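Grurnbridge Community Workshop: autumn walk-round checklist
Inspected 9/22/19, comments by the bench lead

Lovely to see the place looking so cared for! Ticks are passes, crosses need doing before the next open evening.
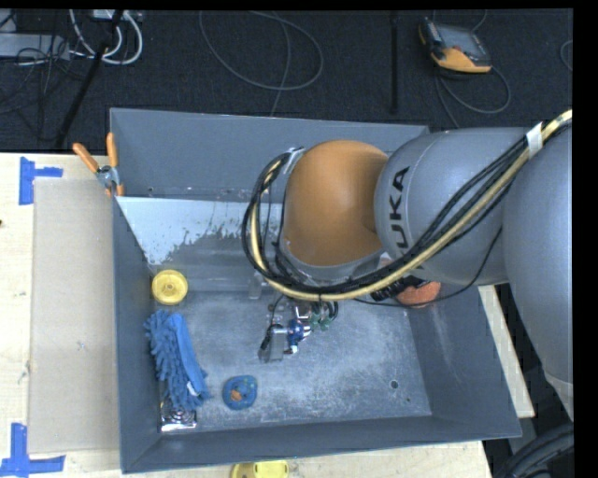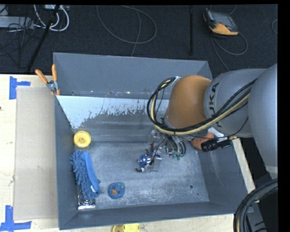 Large grey metal bin, both views. Floor of bin dusty.

[x] Bins and trays: sweep out dust, vacuum only, no airline please
[✓] Fire exits: both clear, and the new Hovmont door closer is a joy
[✓] Extinguishers: in date, pins in, tags signed
[x] Ladder store: one rubber foot split, tagged out
[✓] First aid box: full (someone even restocked the eye wash, thank you!)
[✓] Rastero shelving: bay limit 340 kg, label readable, nothing heavy up top
[✓] Extension leads: 22 tested, all passed
[x] Paint cupboard: lid left off a tin of thinners, vent grille furred up
[✓] Lighting: the Ranjbar tubes over the lathes are so much better than last winter's

Overall a cracking result. Crosses to be cleared by the end of September.

Comments

lathe_fan: Is the split ladder foot the tall one? I have a spare at home.

Bench lead: The short one, but bring it along anyway!

mossy: Can we have the vacuum back from the wood room then

Recent checklists
Kiln room, summer
Bike stand and compressor
Kitchen and fridge log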